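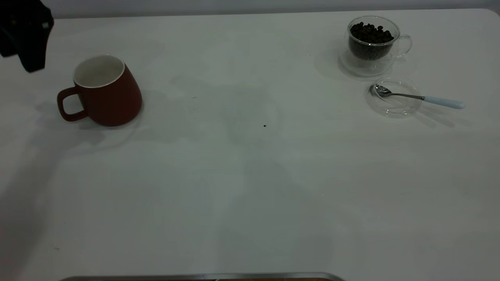
Why Is a Mug Shiny?

A mug starts out as clay, and clay is really just very fine, sticky mud! A potter shapes it while it's soft, adds a handle, and leaves it to dry. Then it goes into a special oven called a kiln.

A kiln gets much hotter than the oven in your kitchen. Some kilns go past 2,000 degrees Fahrenheit — hot enough to glow orange inside. The heat changes the clay for good. You can turn dry clay back into mud with water, but you can't do that with a fired mug.

So where does the shine come from? It's called glaze, and it's a thin coat of glass. Glaze often goes on looking dull and chalky. In the kiln it melts and spreads over the clay, then hardens as it cools. A mug can even have two colors, like a red one that's white on the inside.

Glass cups are made another way. Sand is melted with a few other ingredients until it flows like thick honey, and then it's shaped while it's hot. Clear glass lets you see right through to what's inside, even dark coffee beans.

Try it at home: ask a grown-up for a mug and turn it upside down. Is there a rough ring on the bottom? Rub it with your finger — that's bare clay, with no glaze on it!

Written by Araceli Escobedo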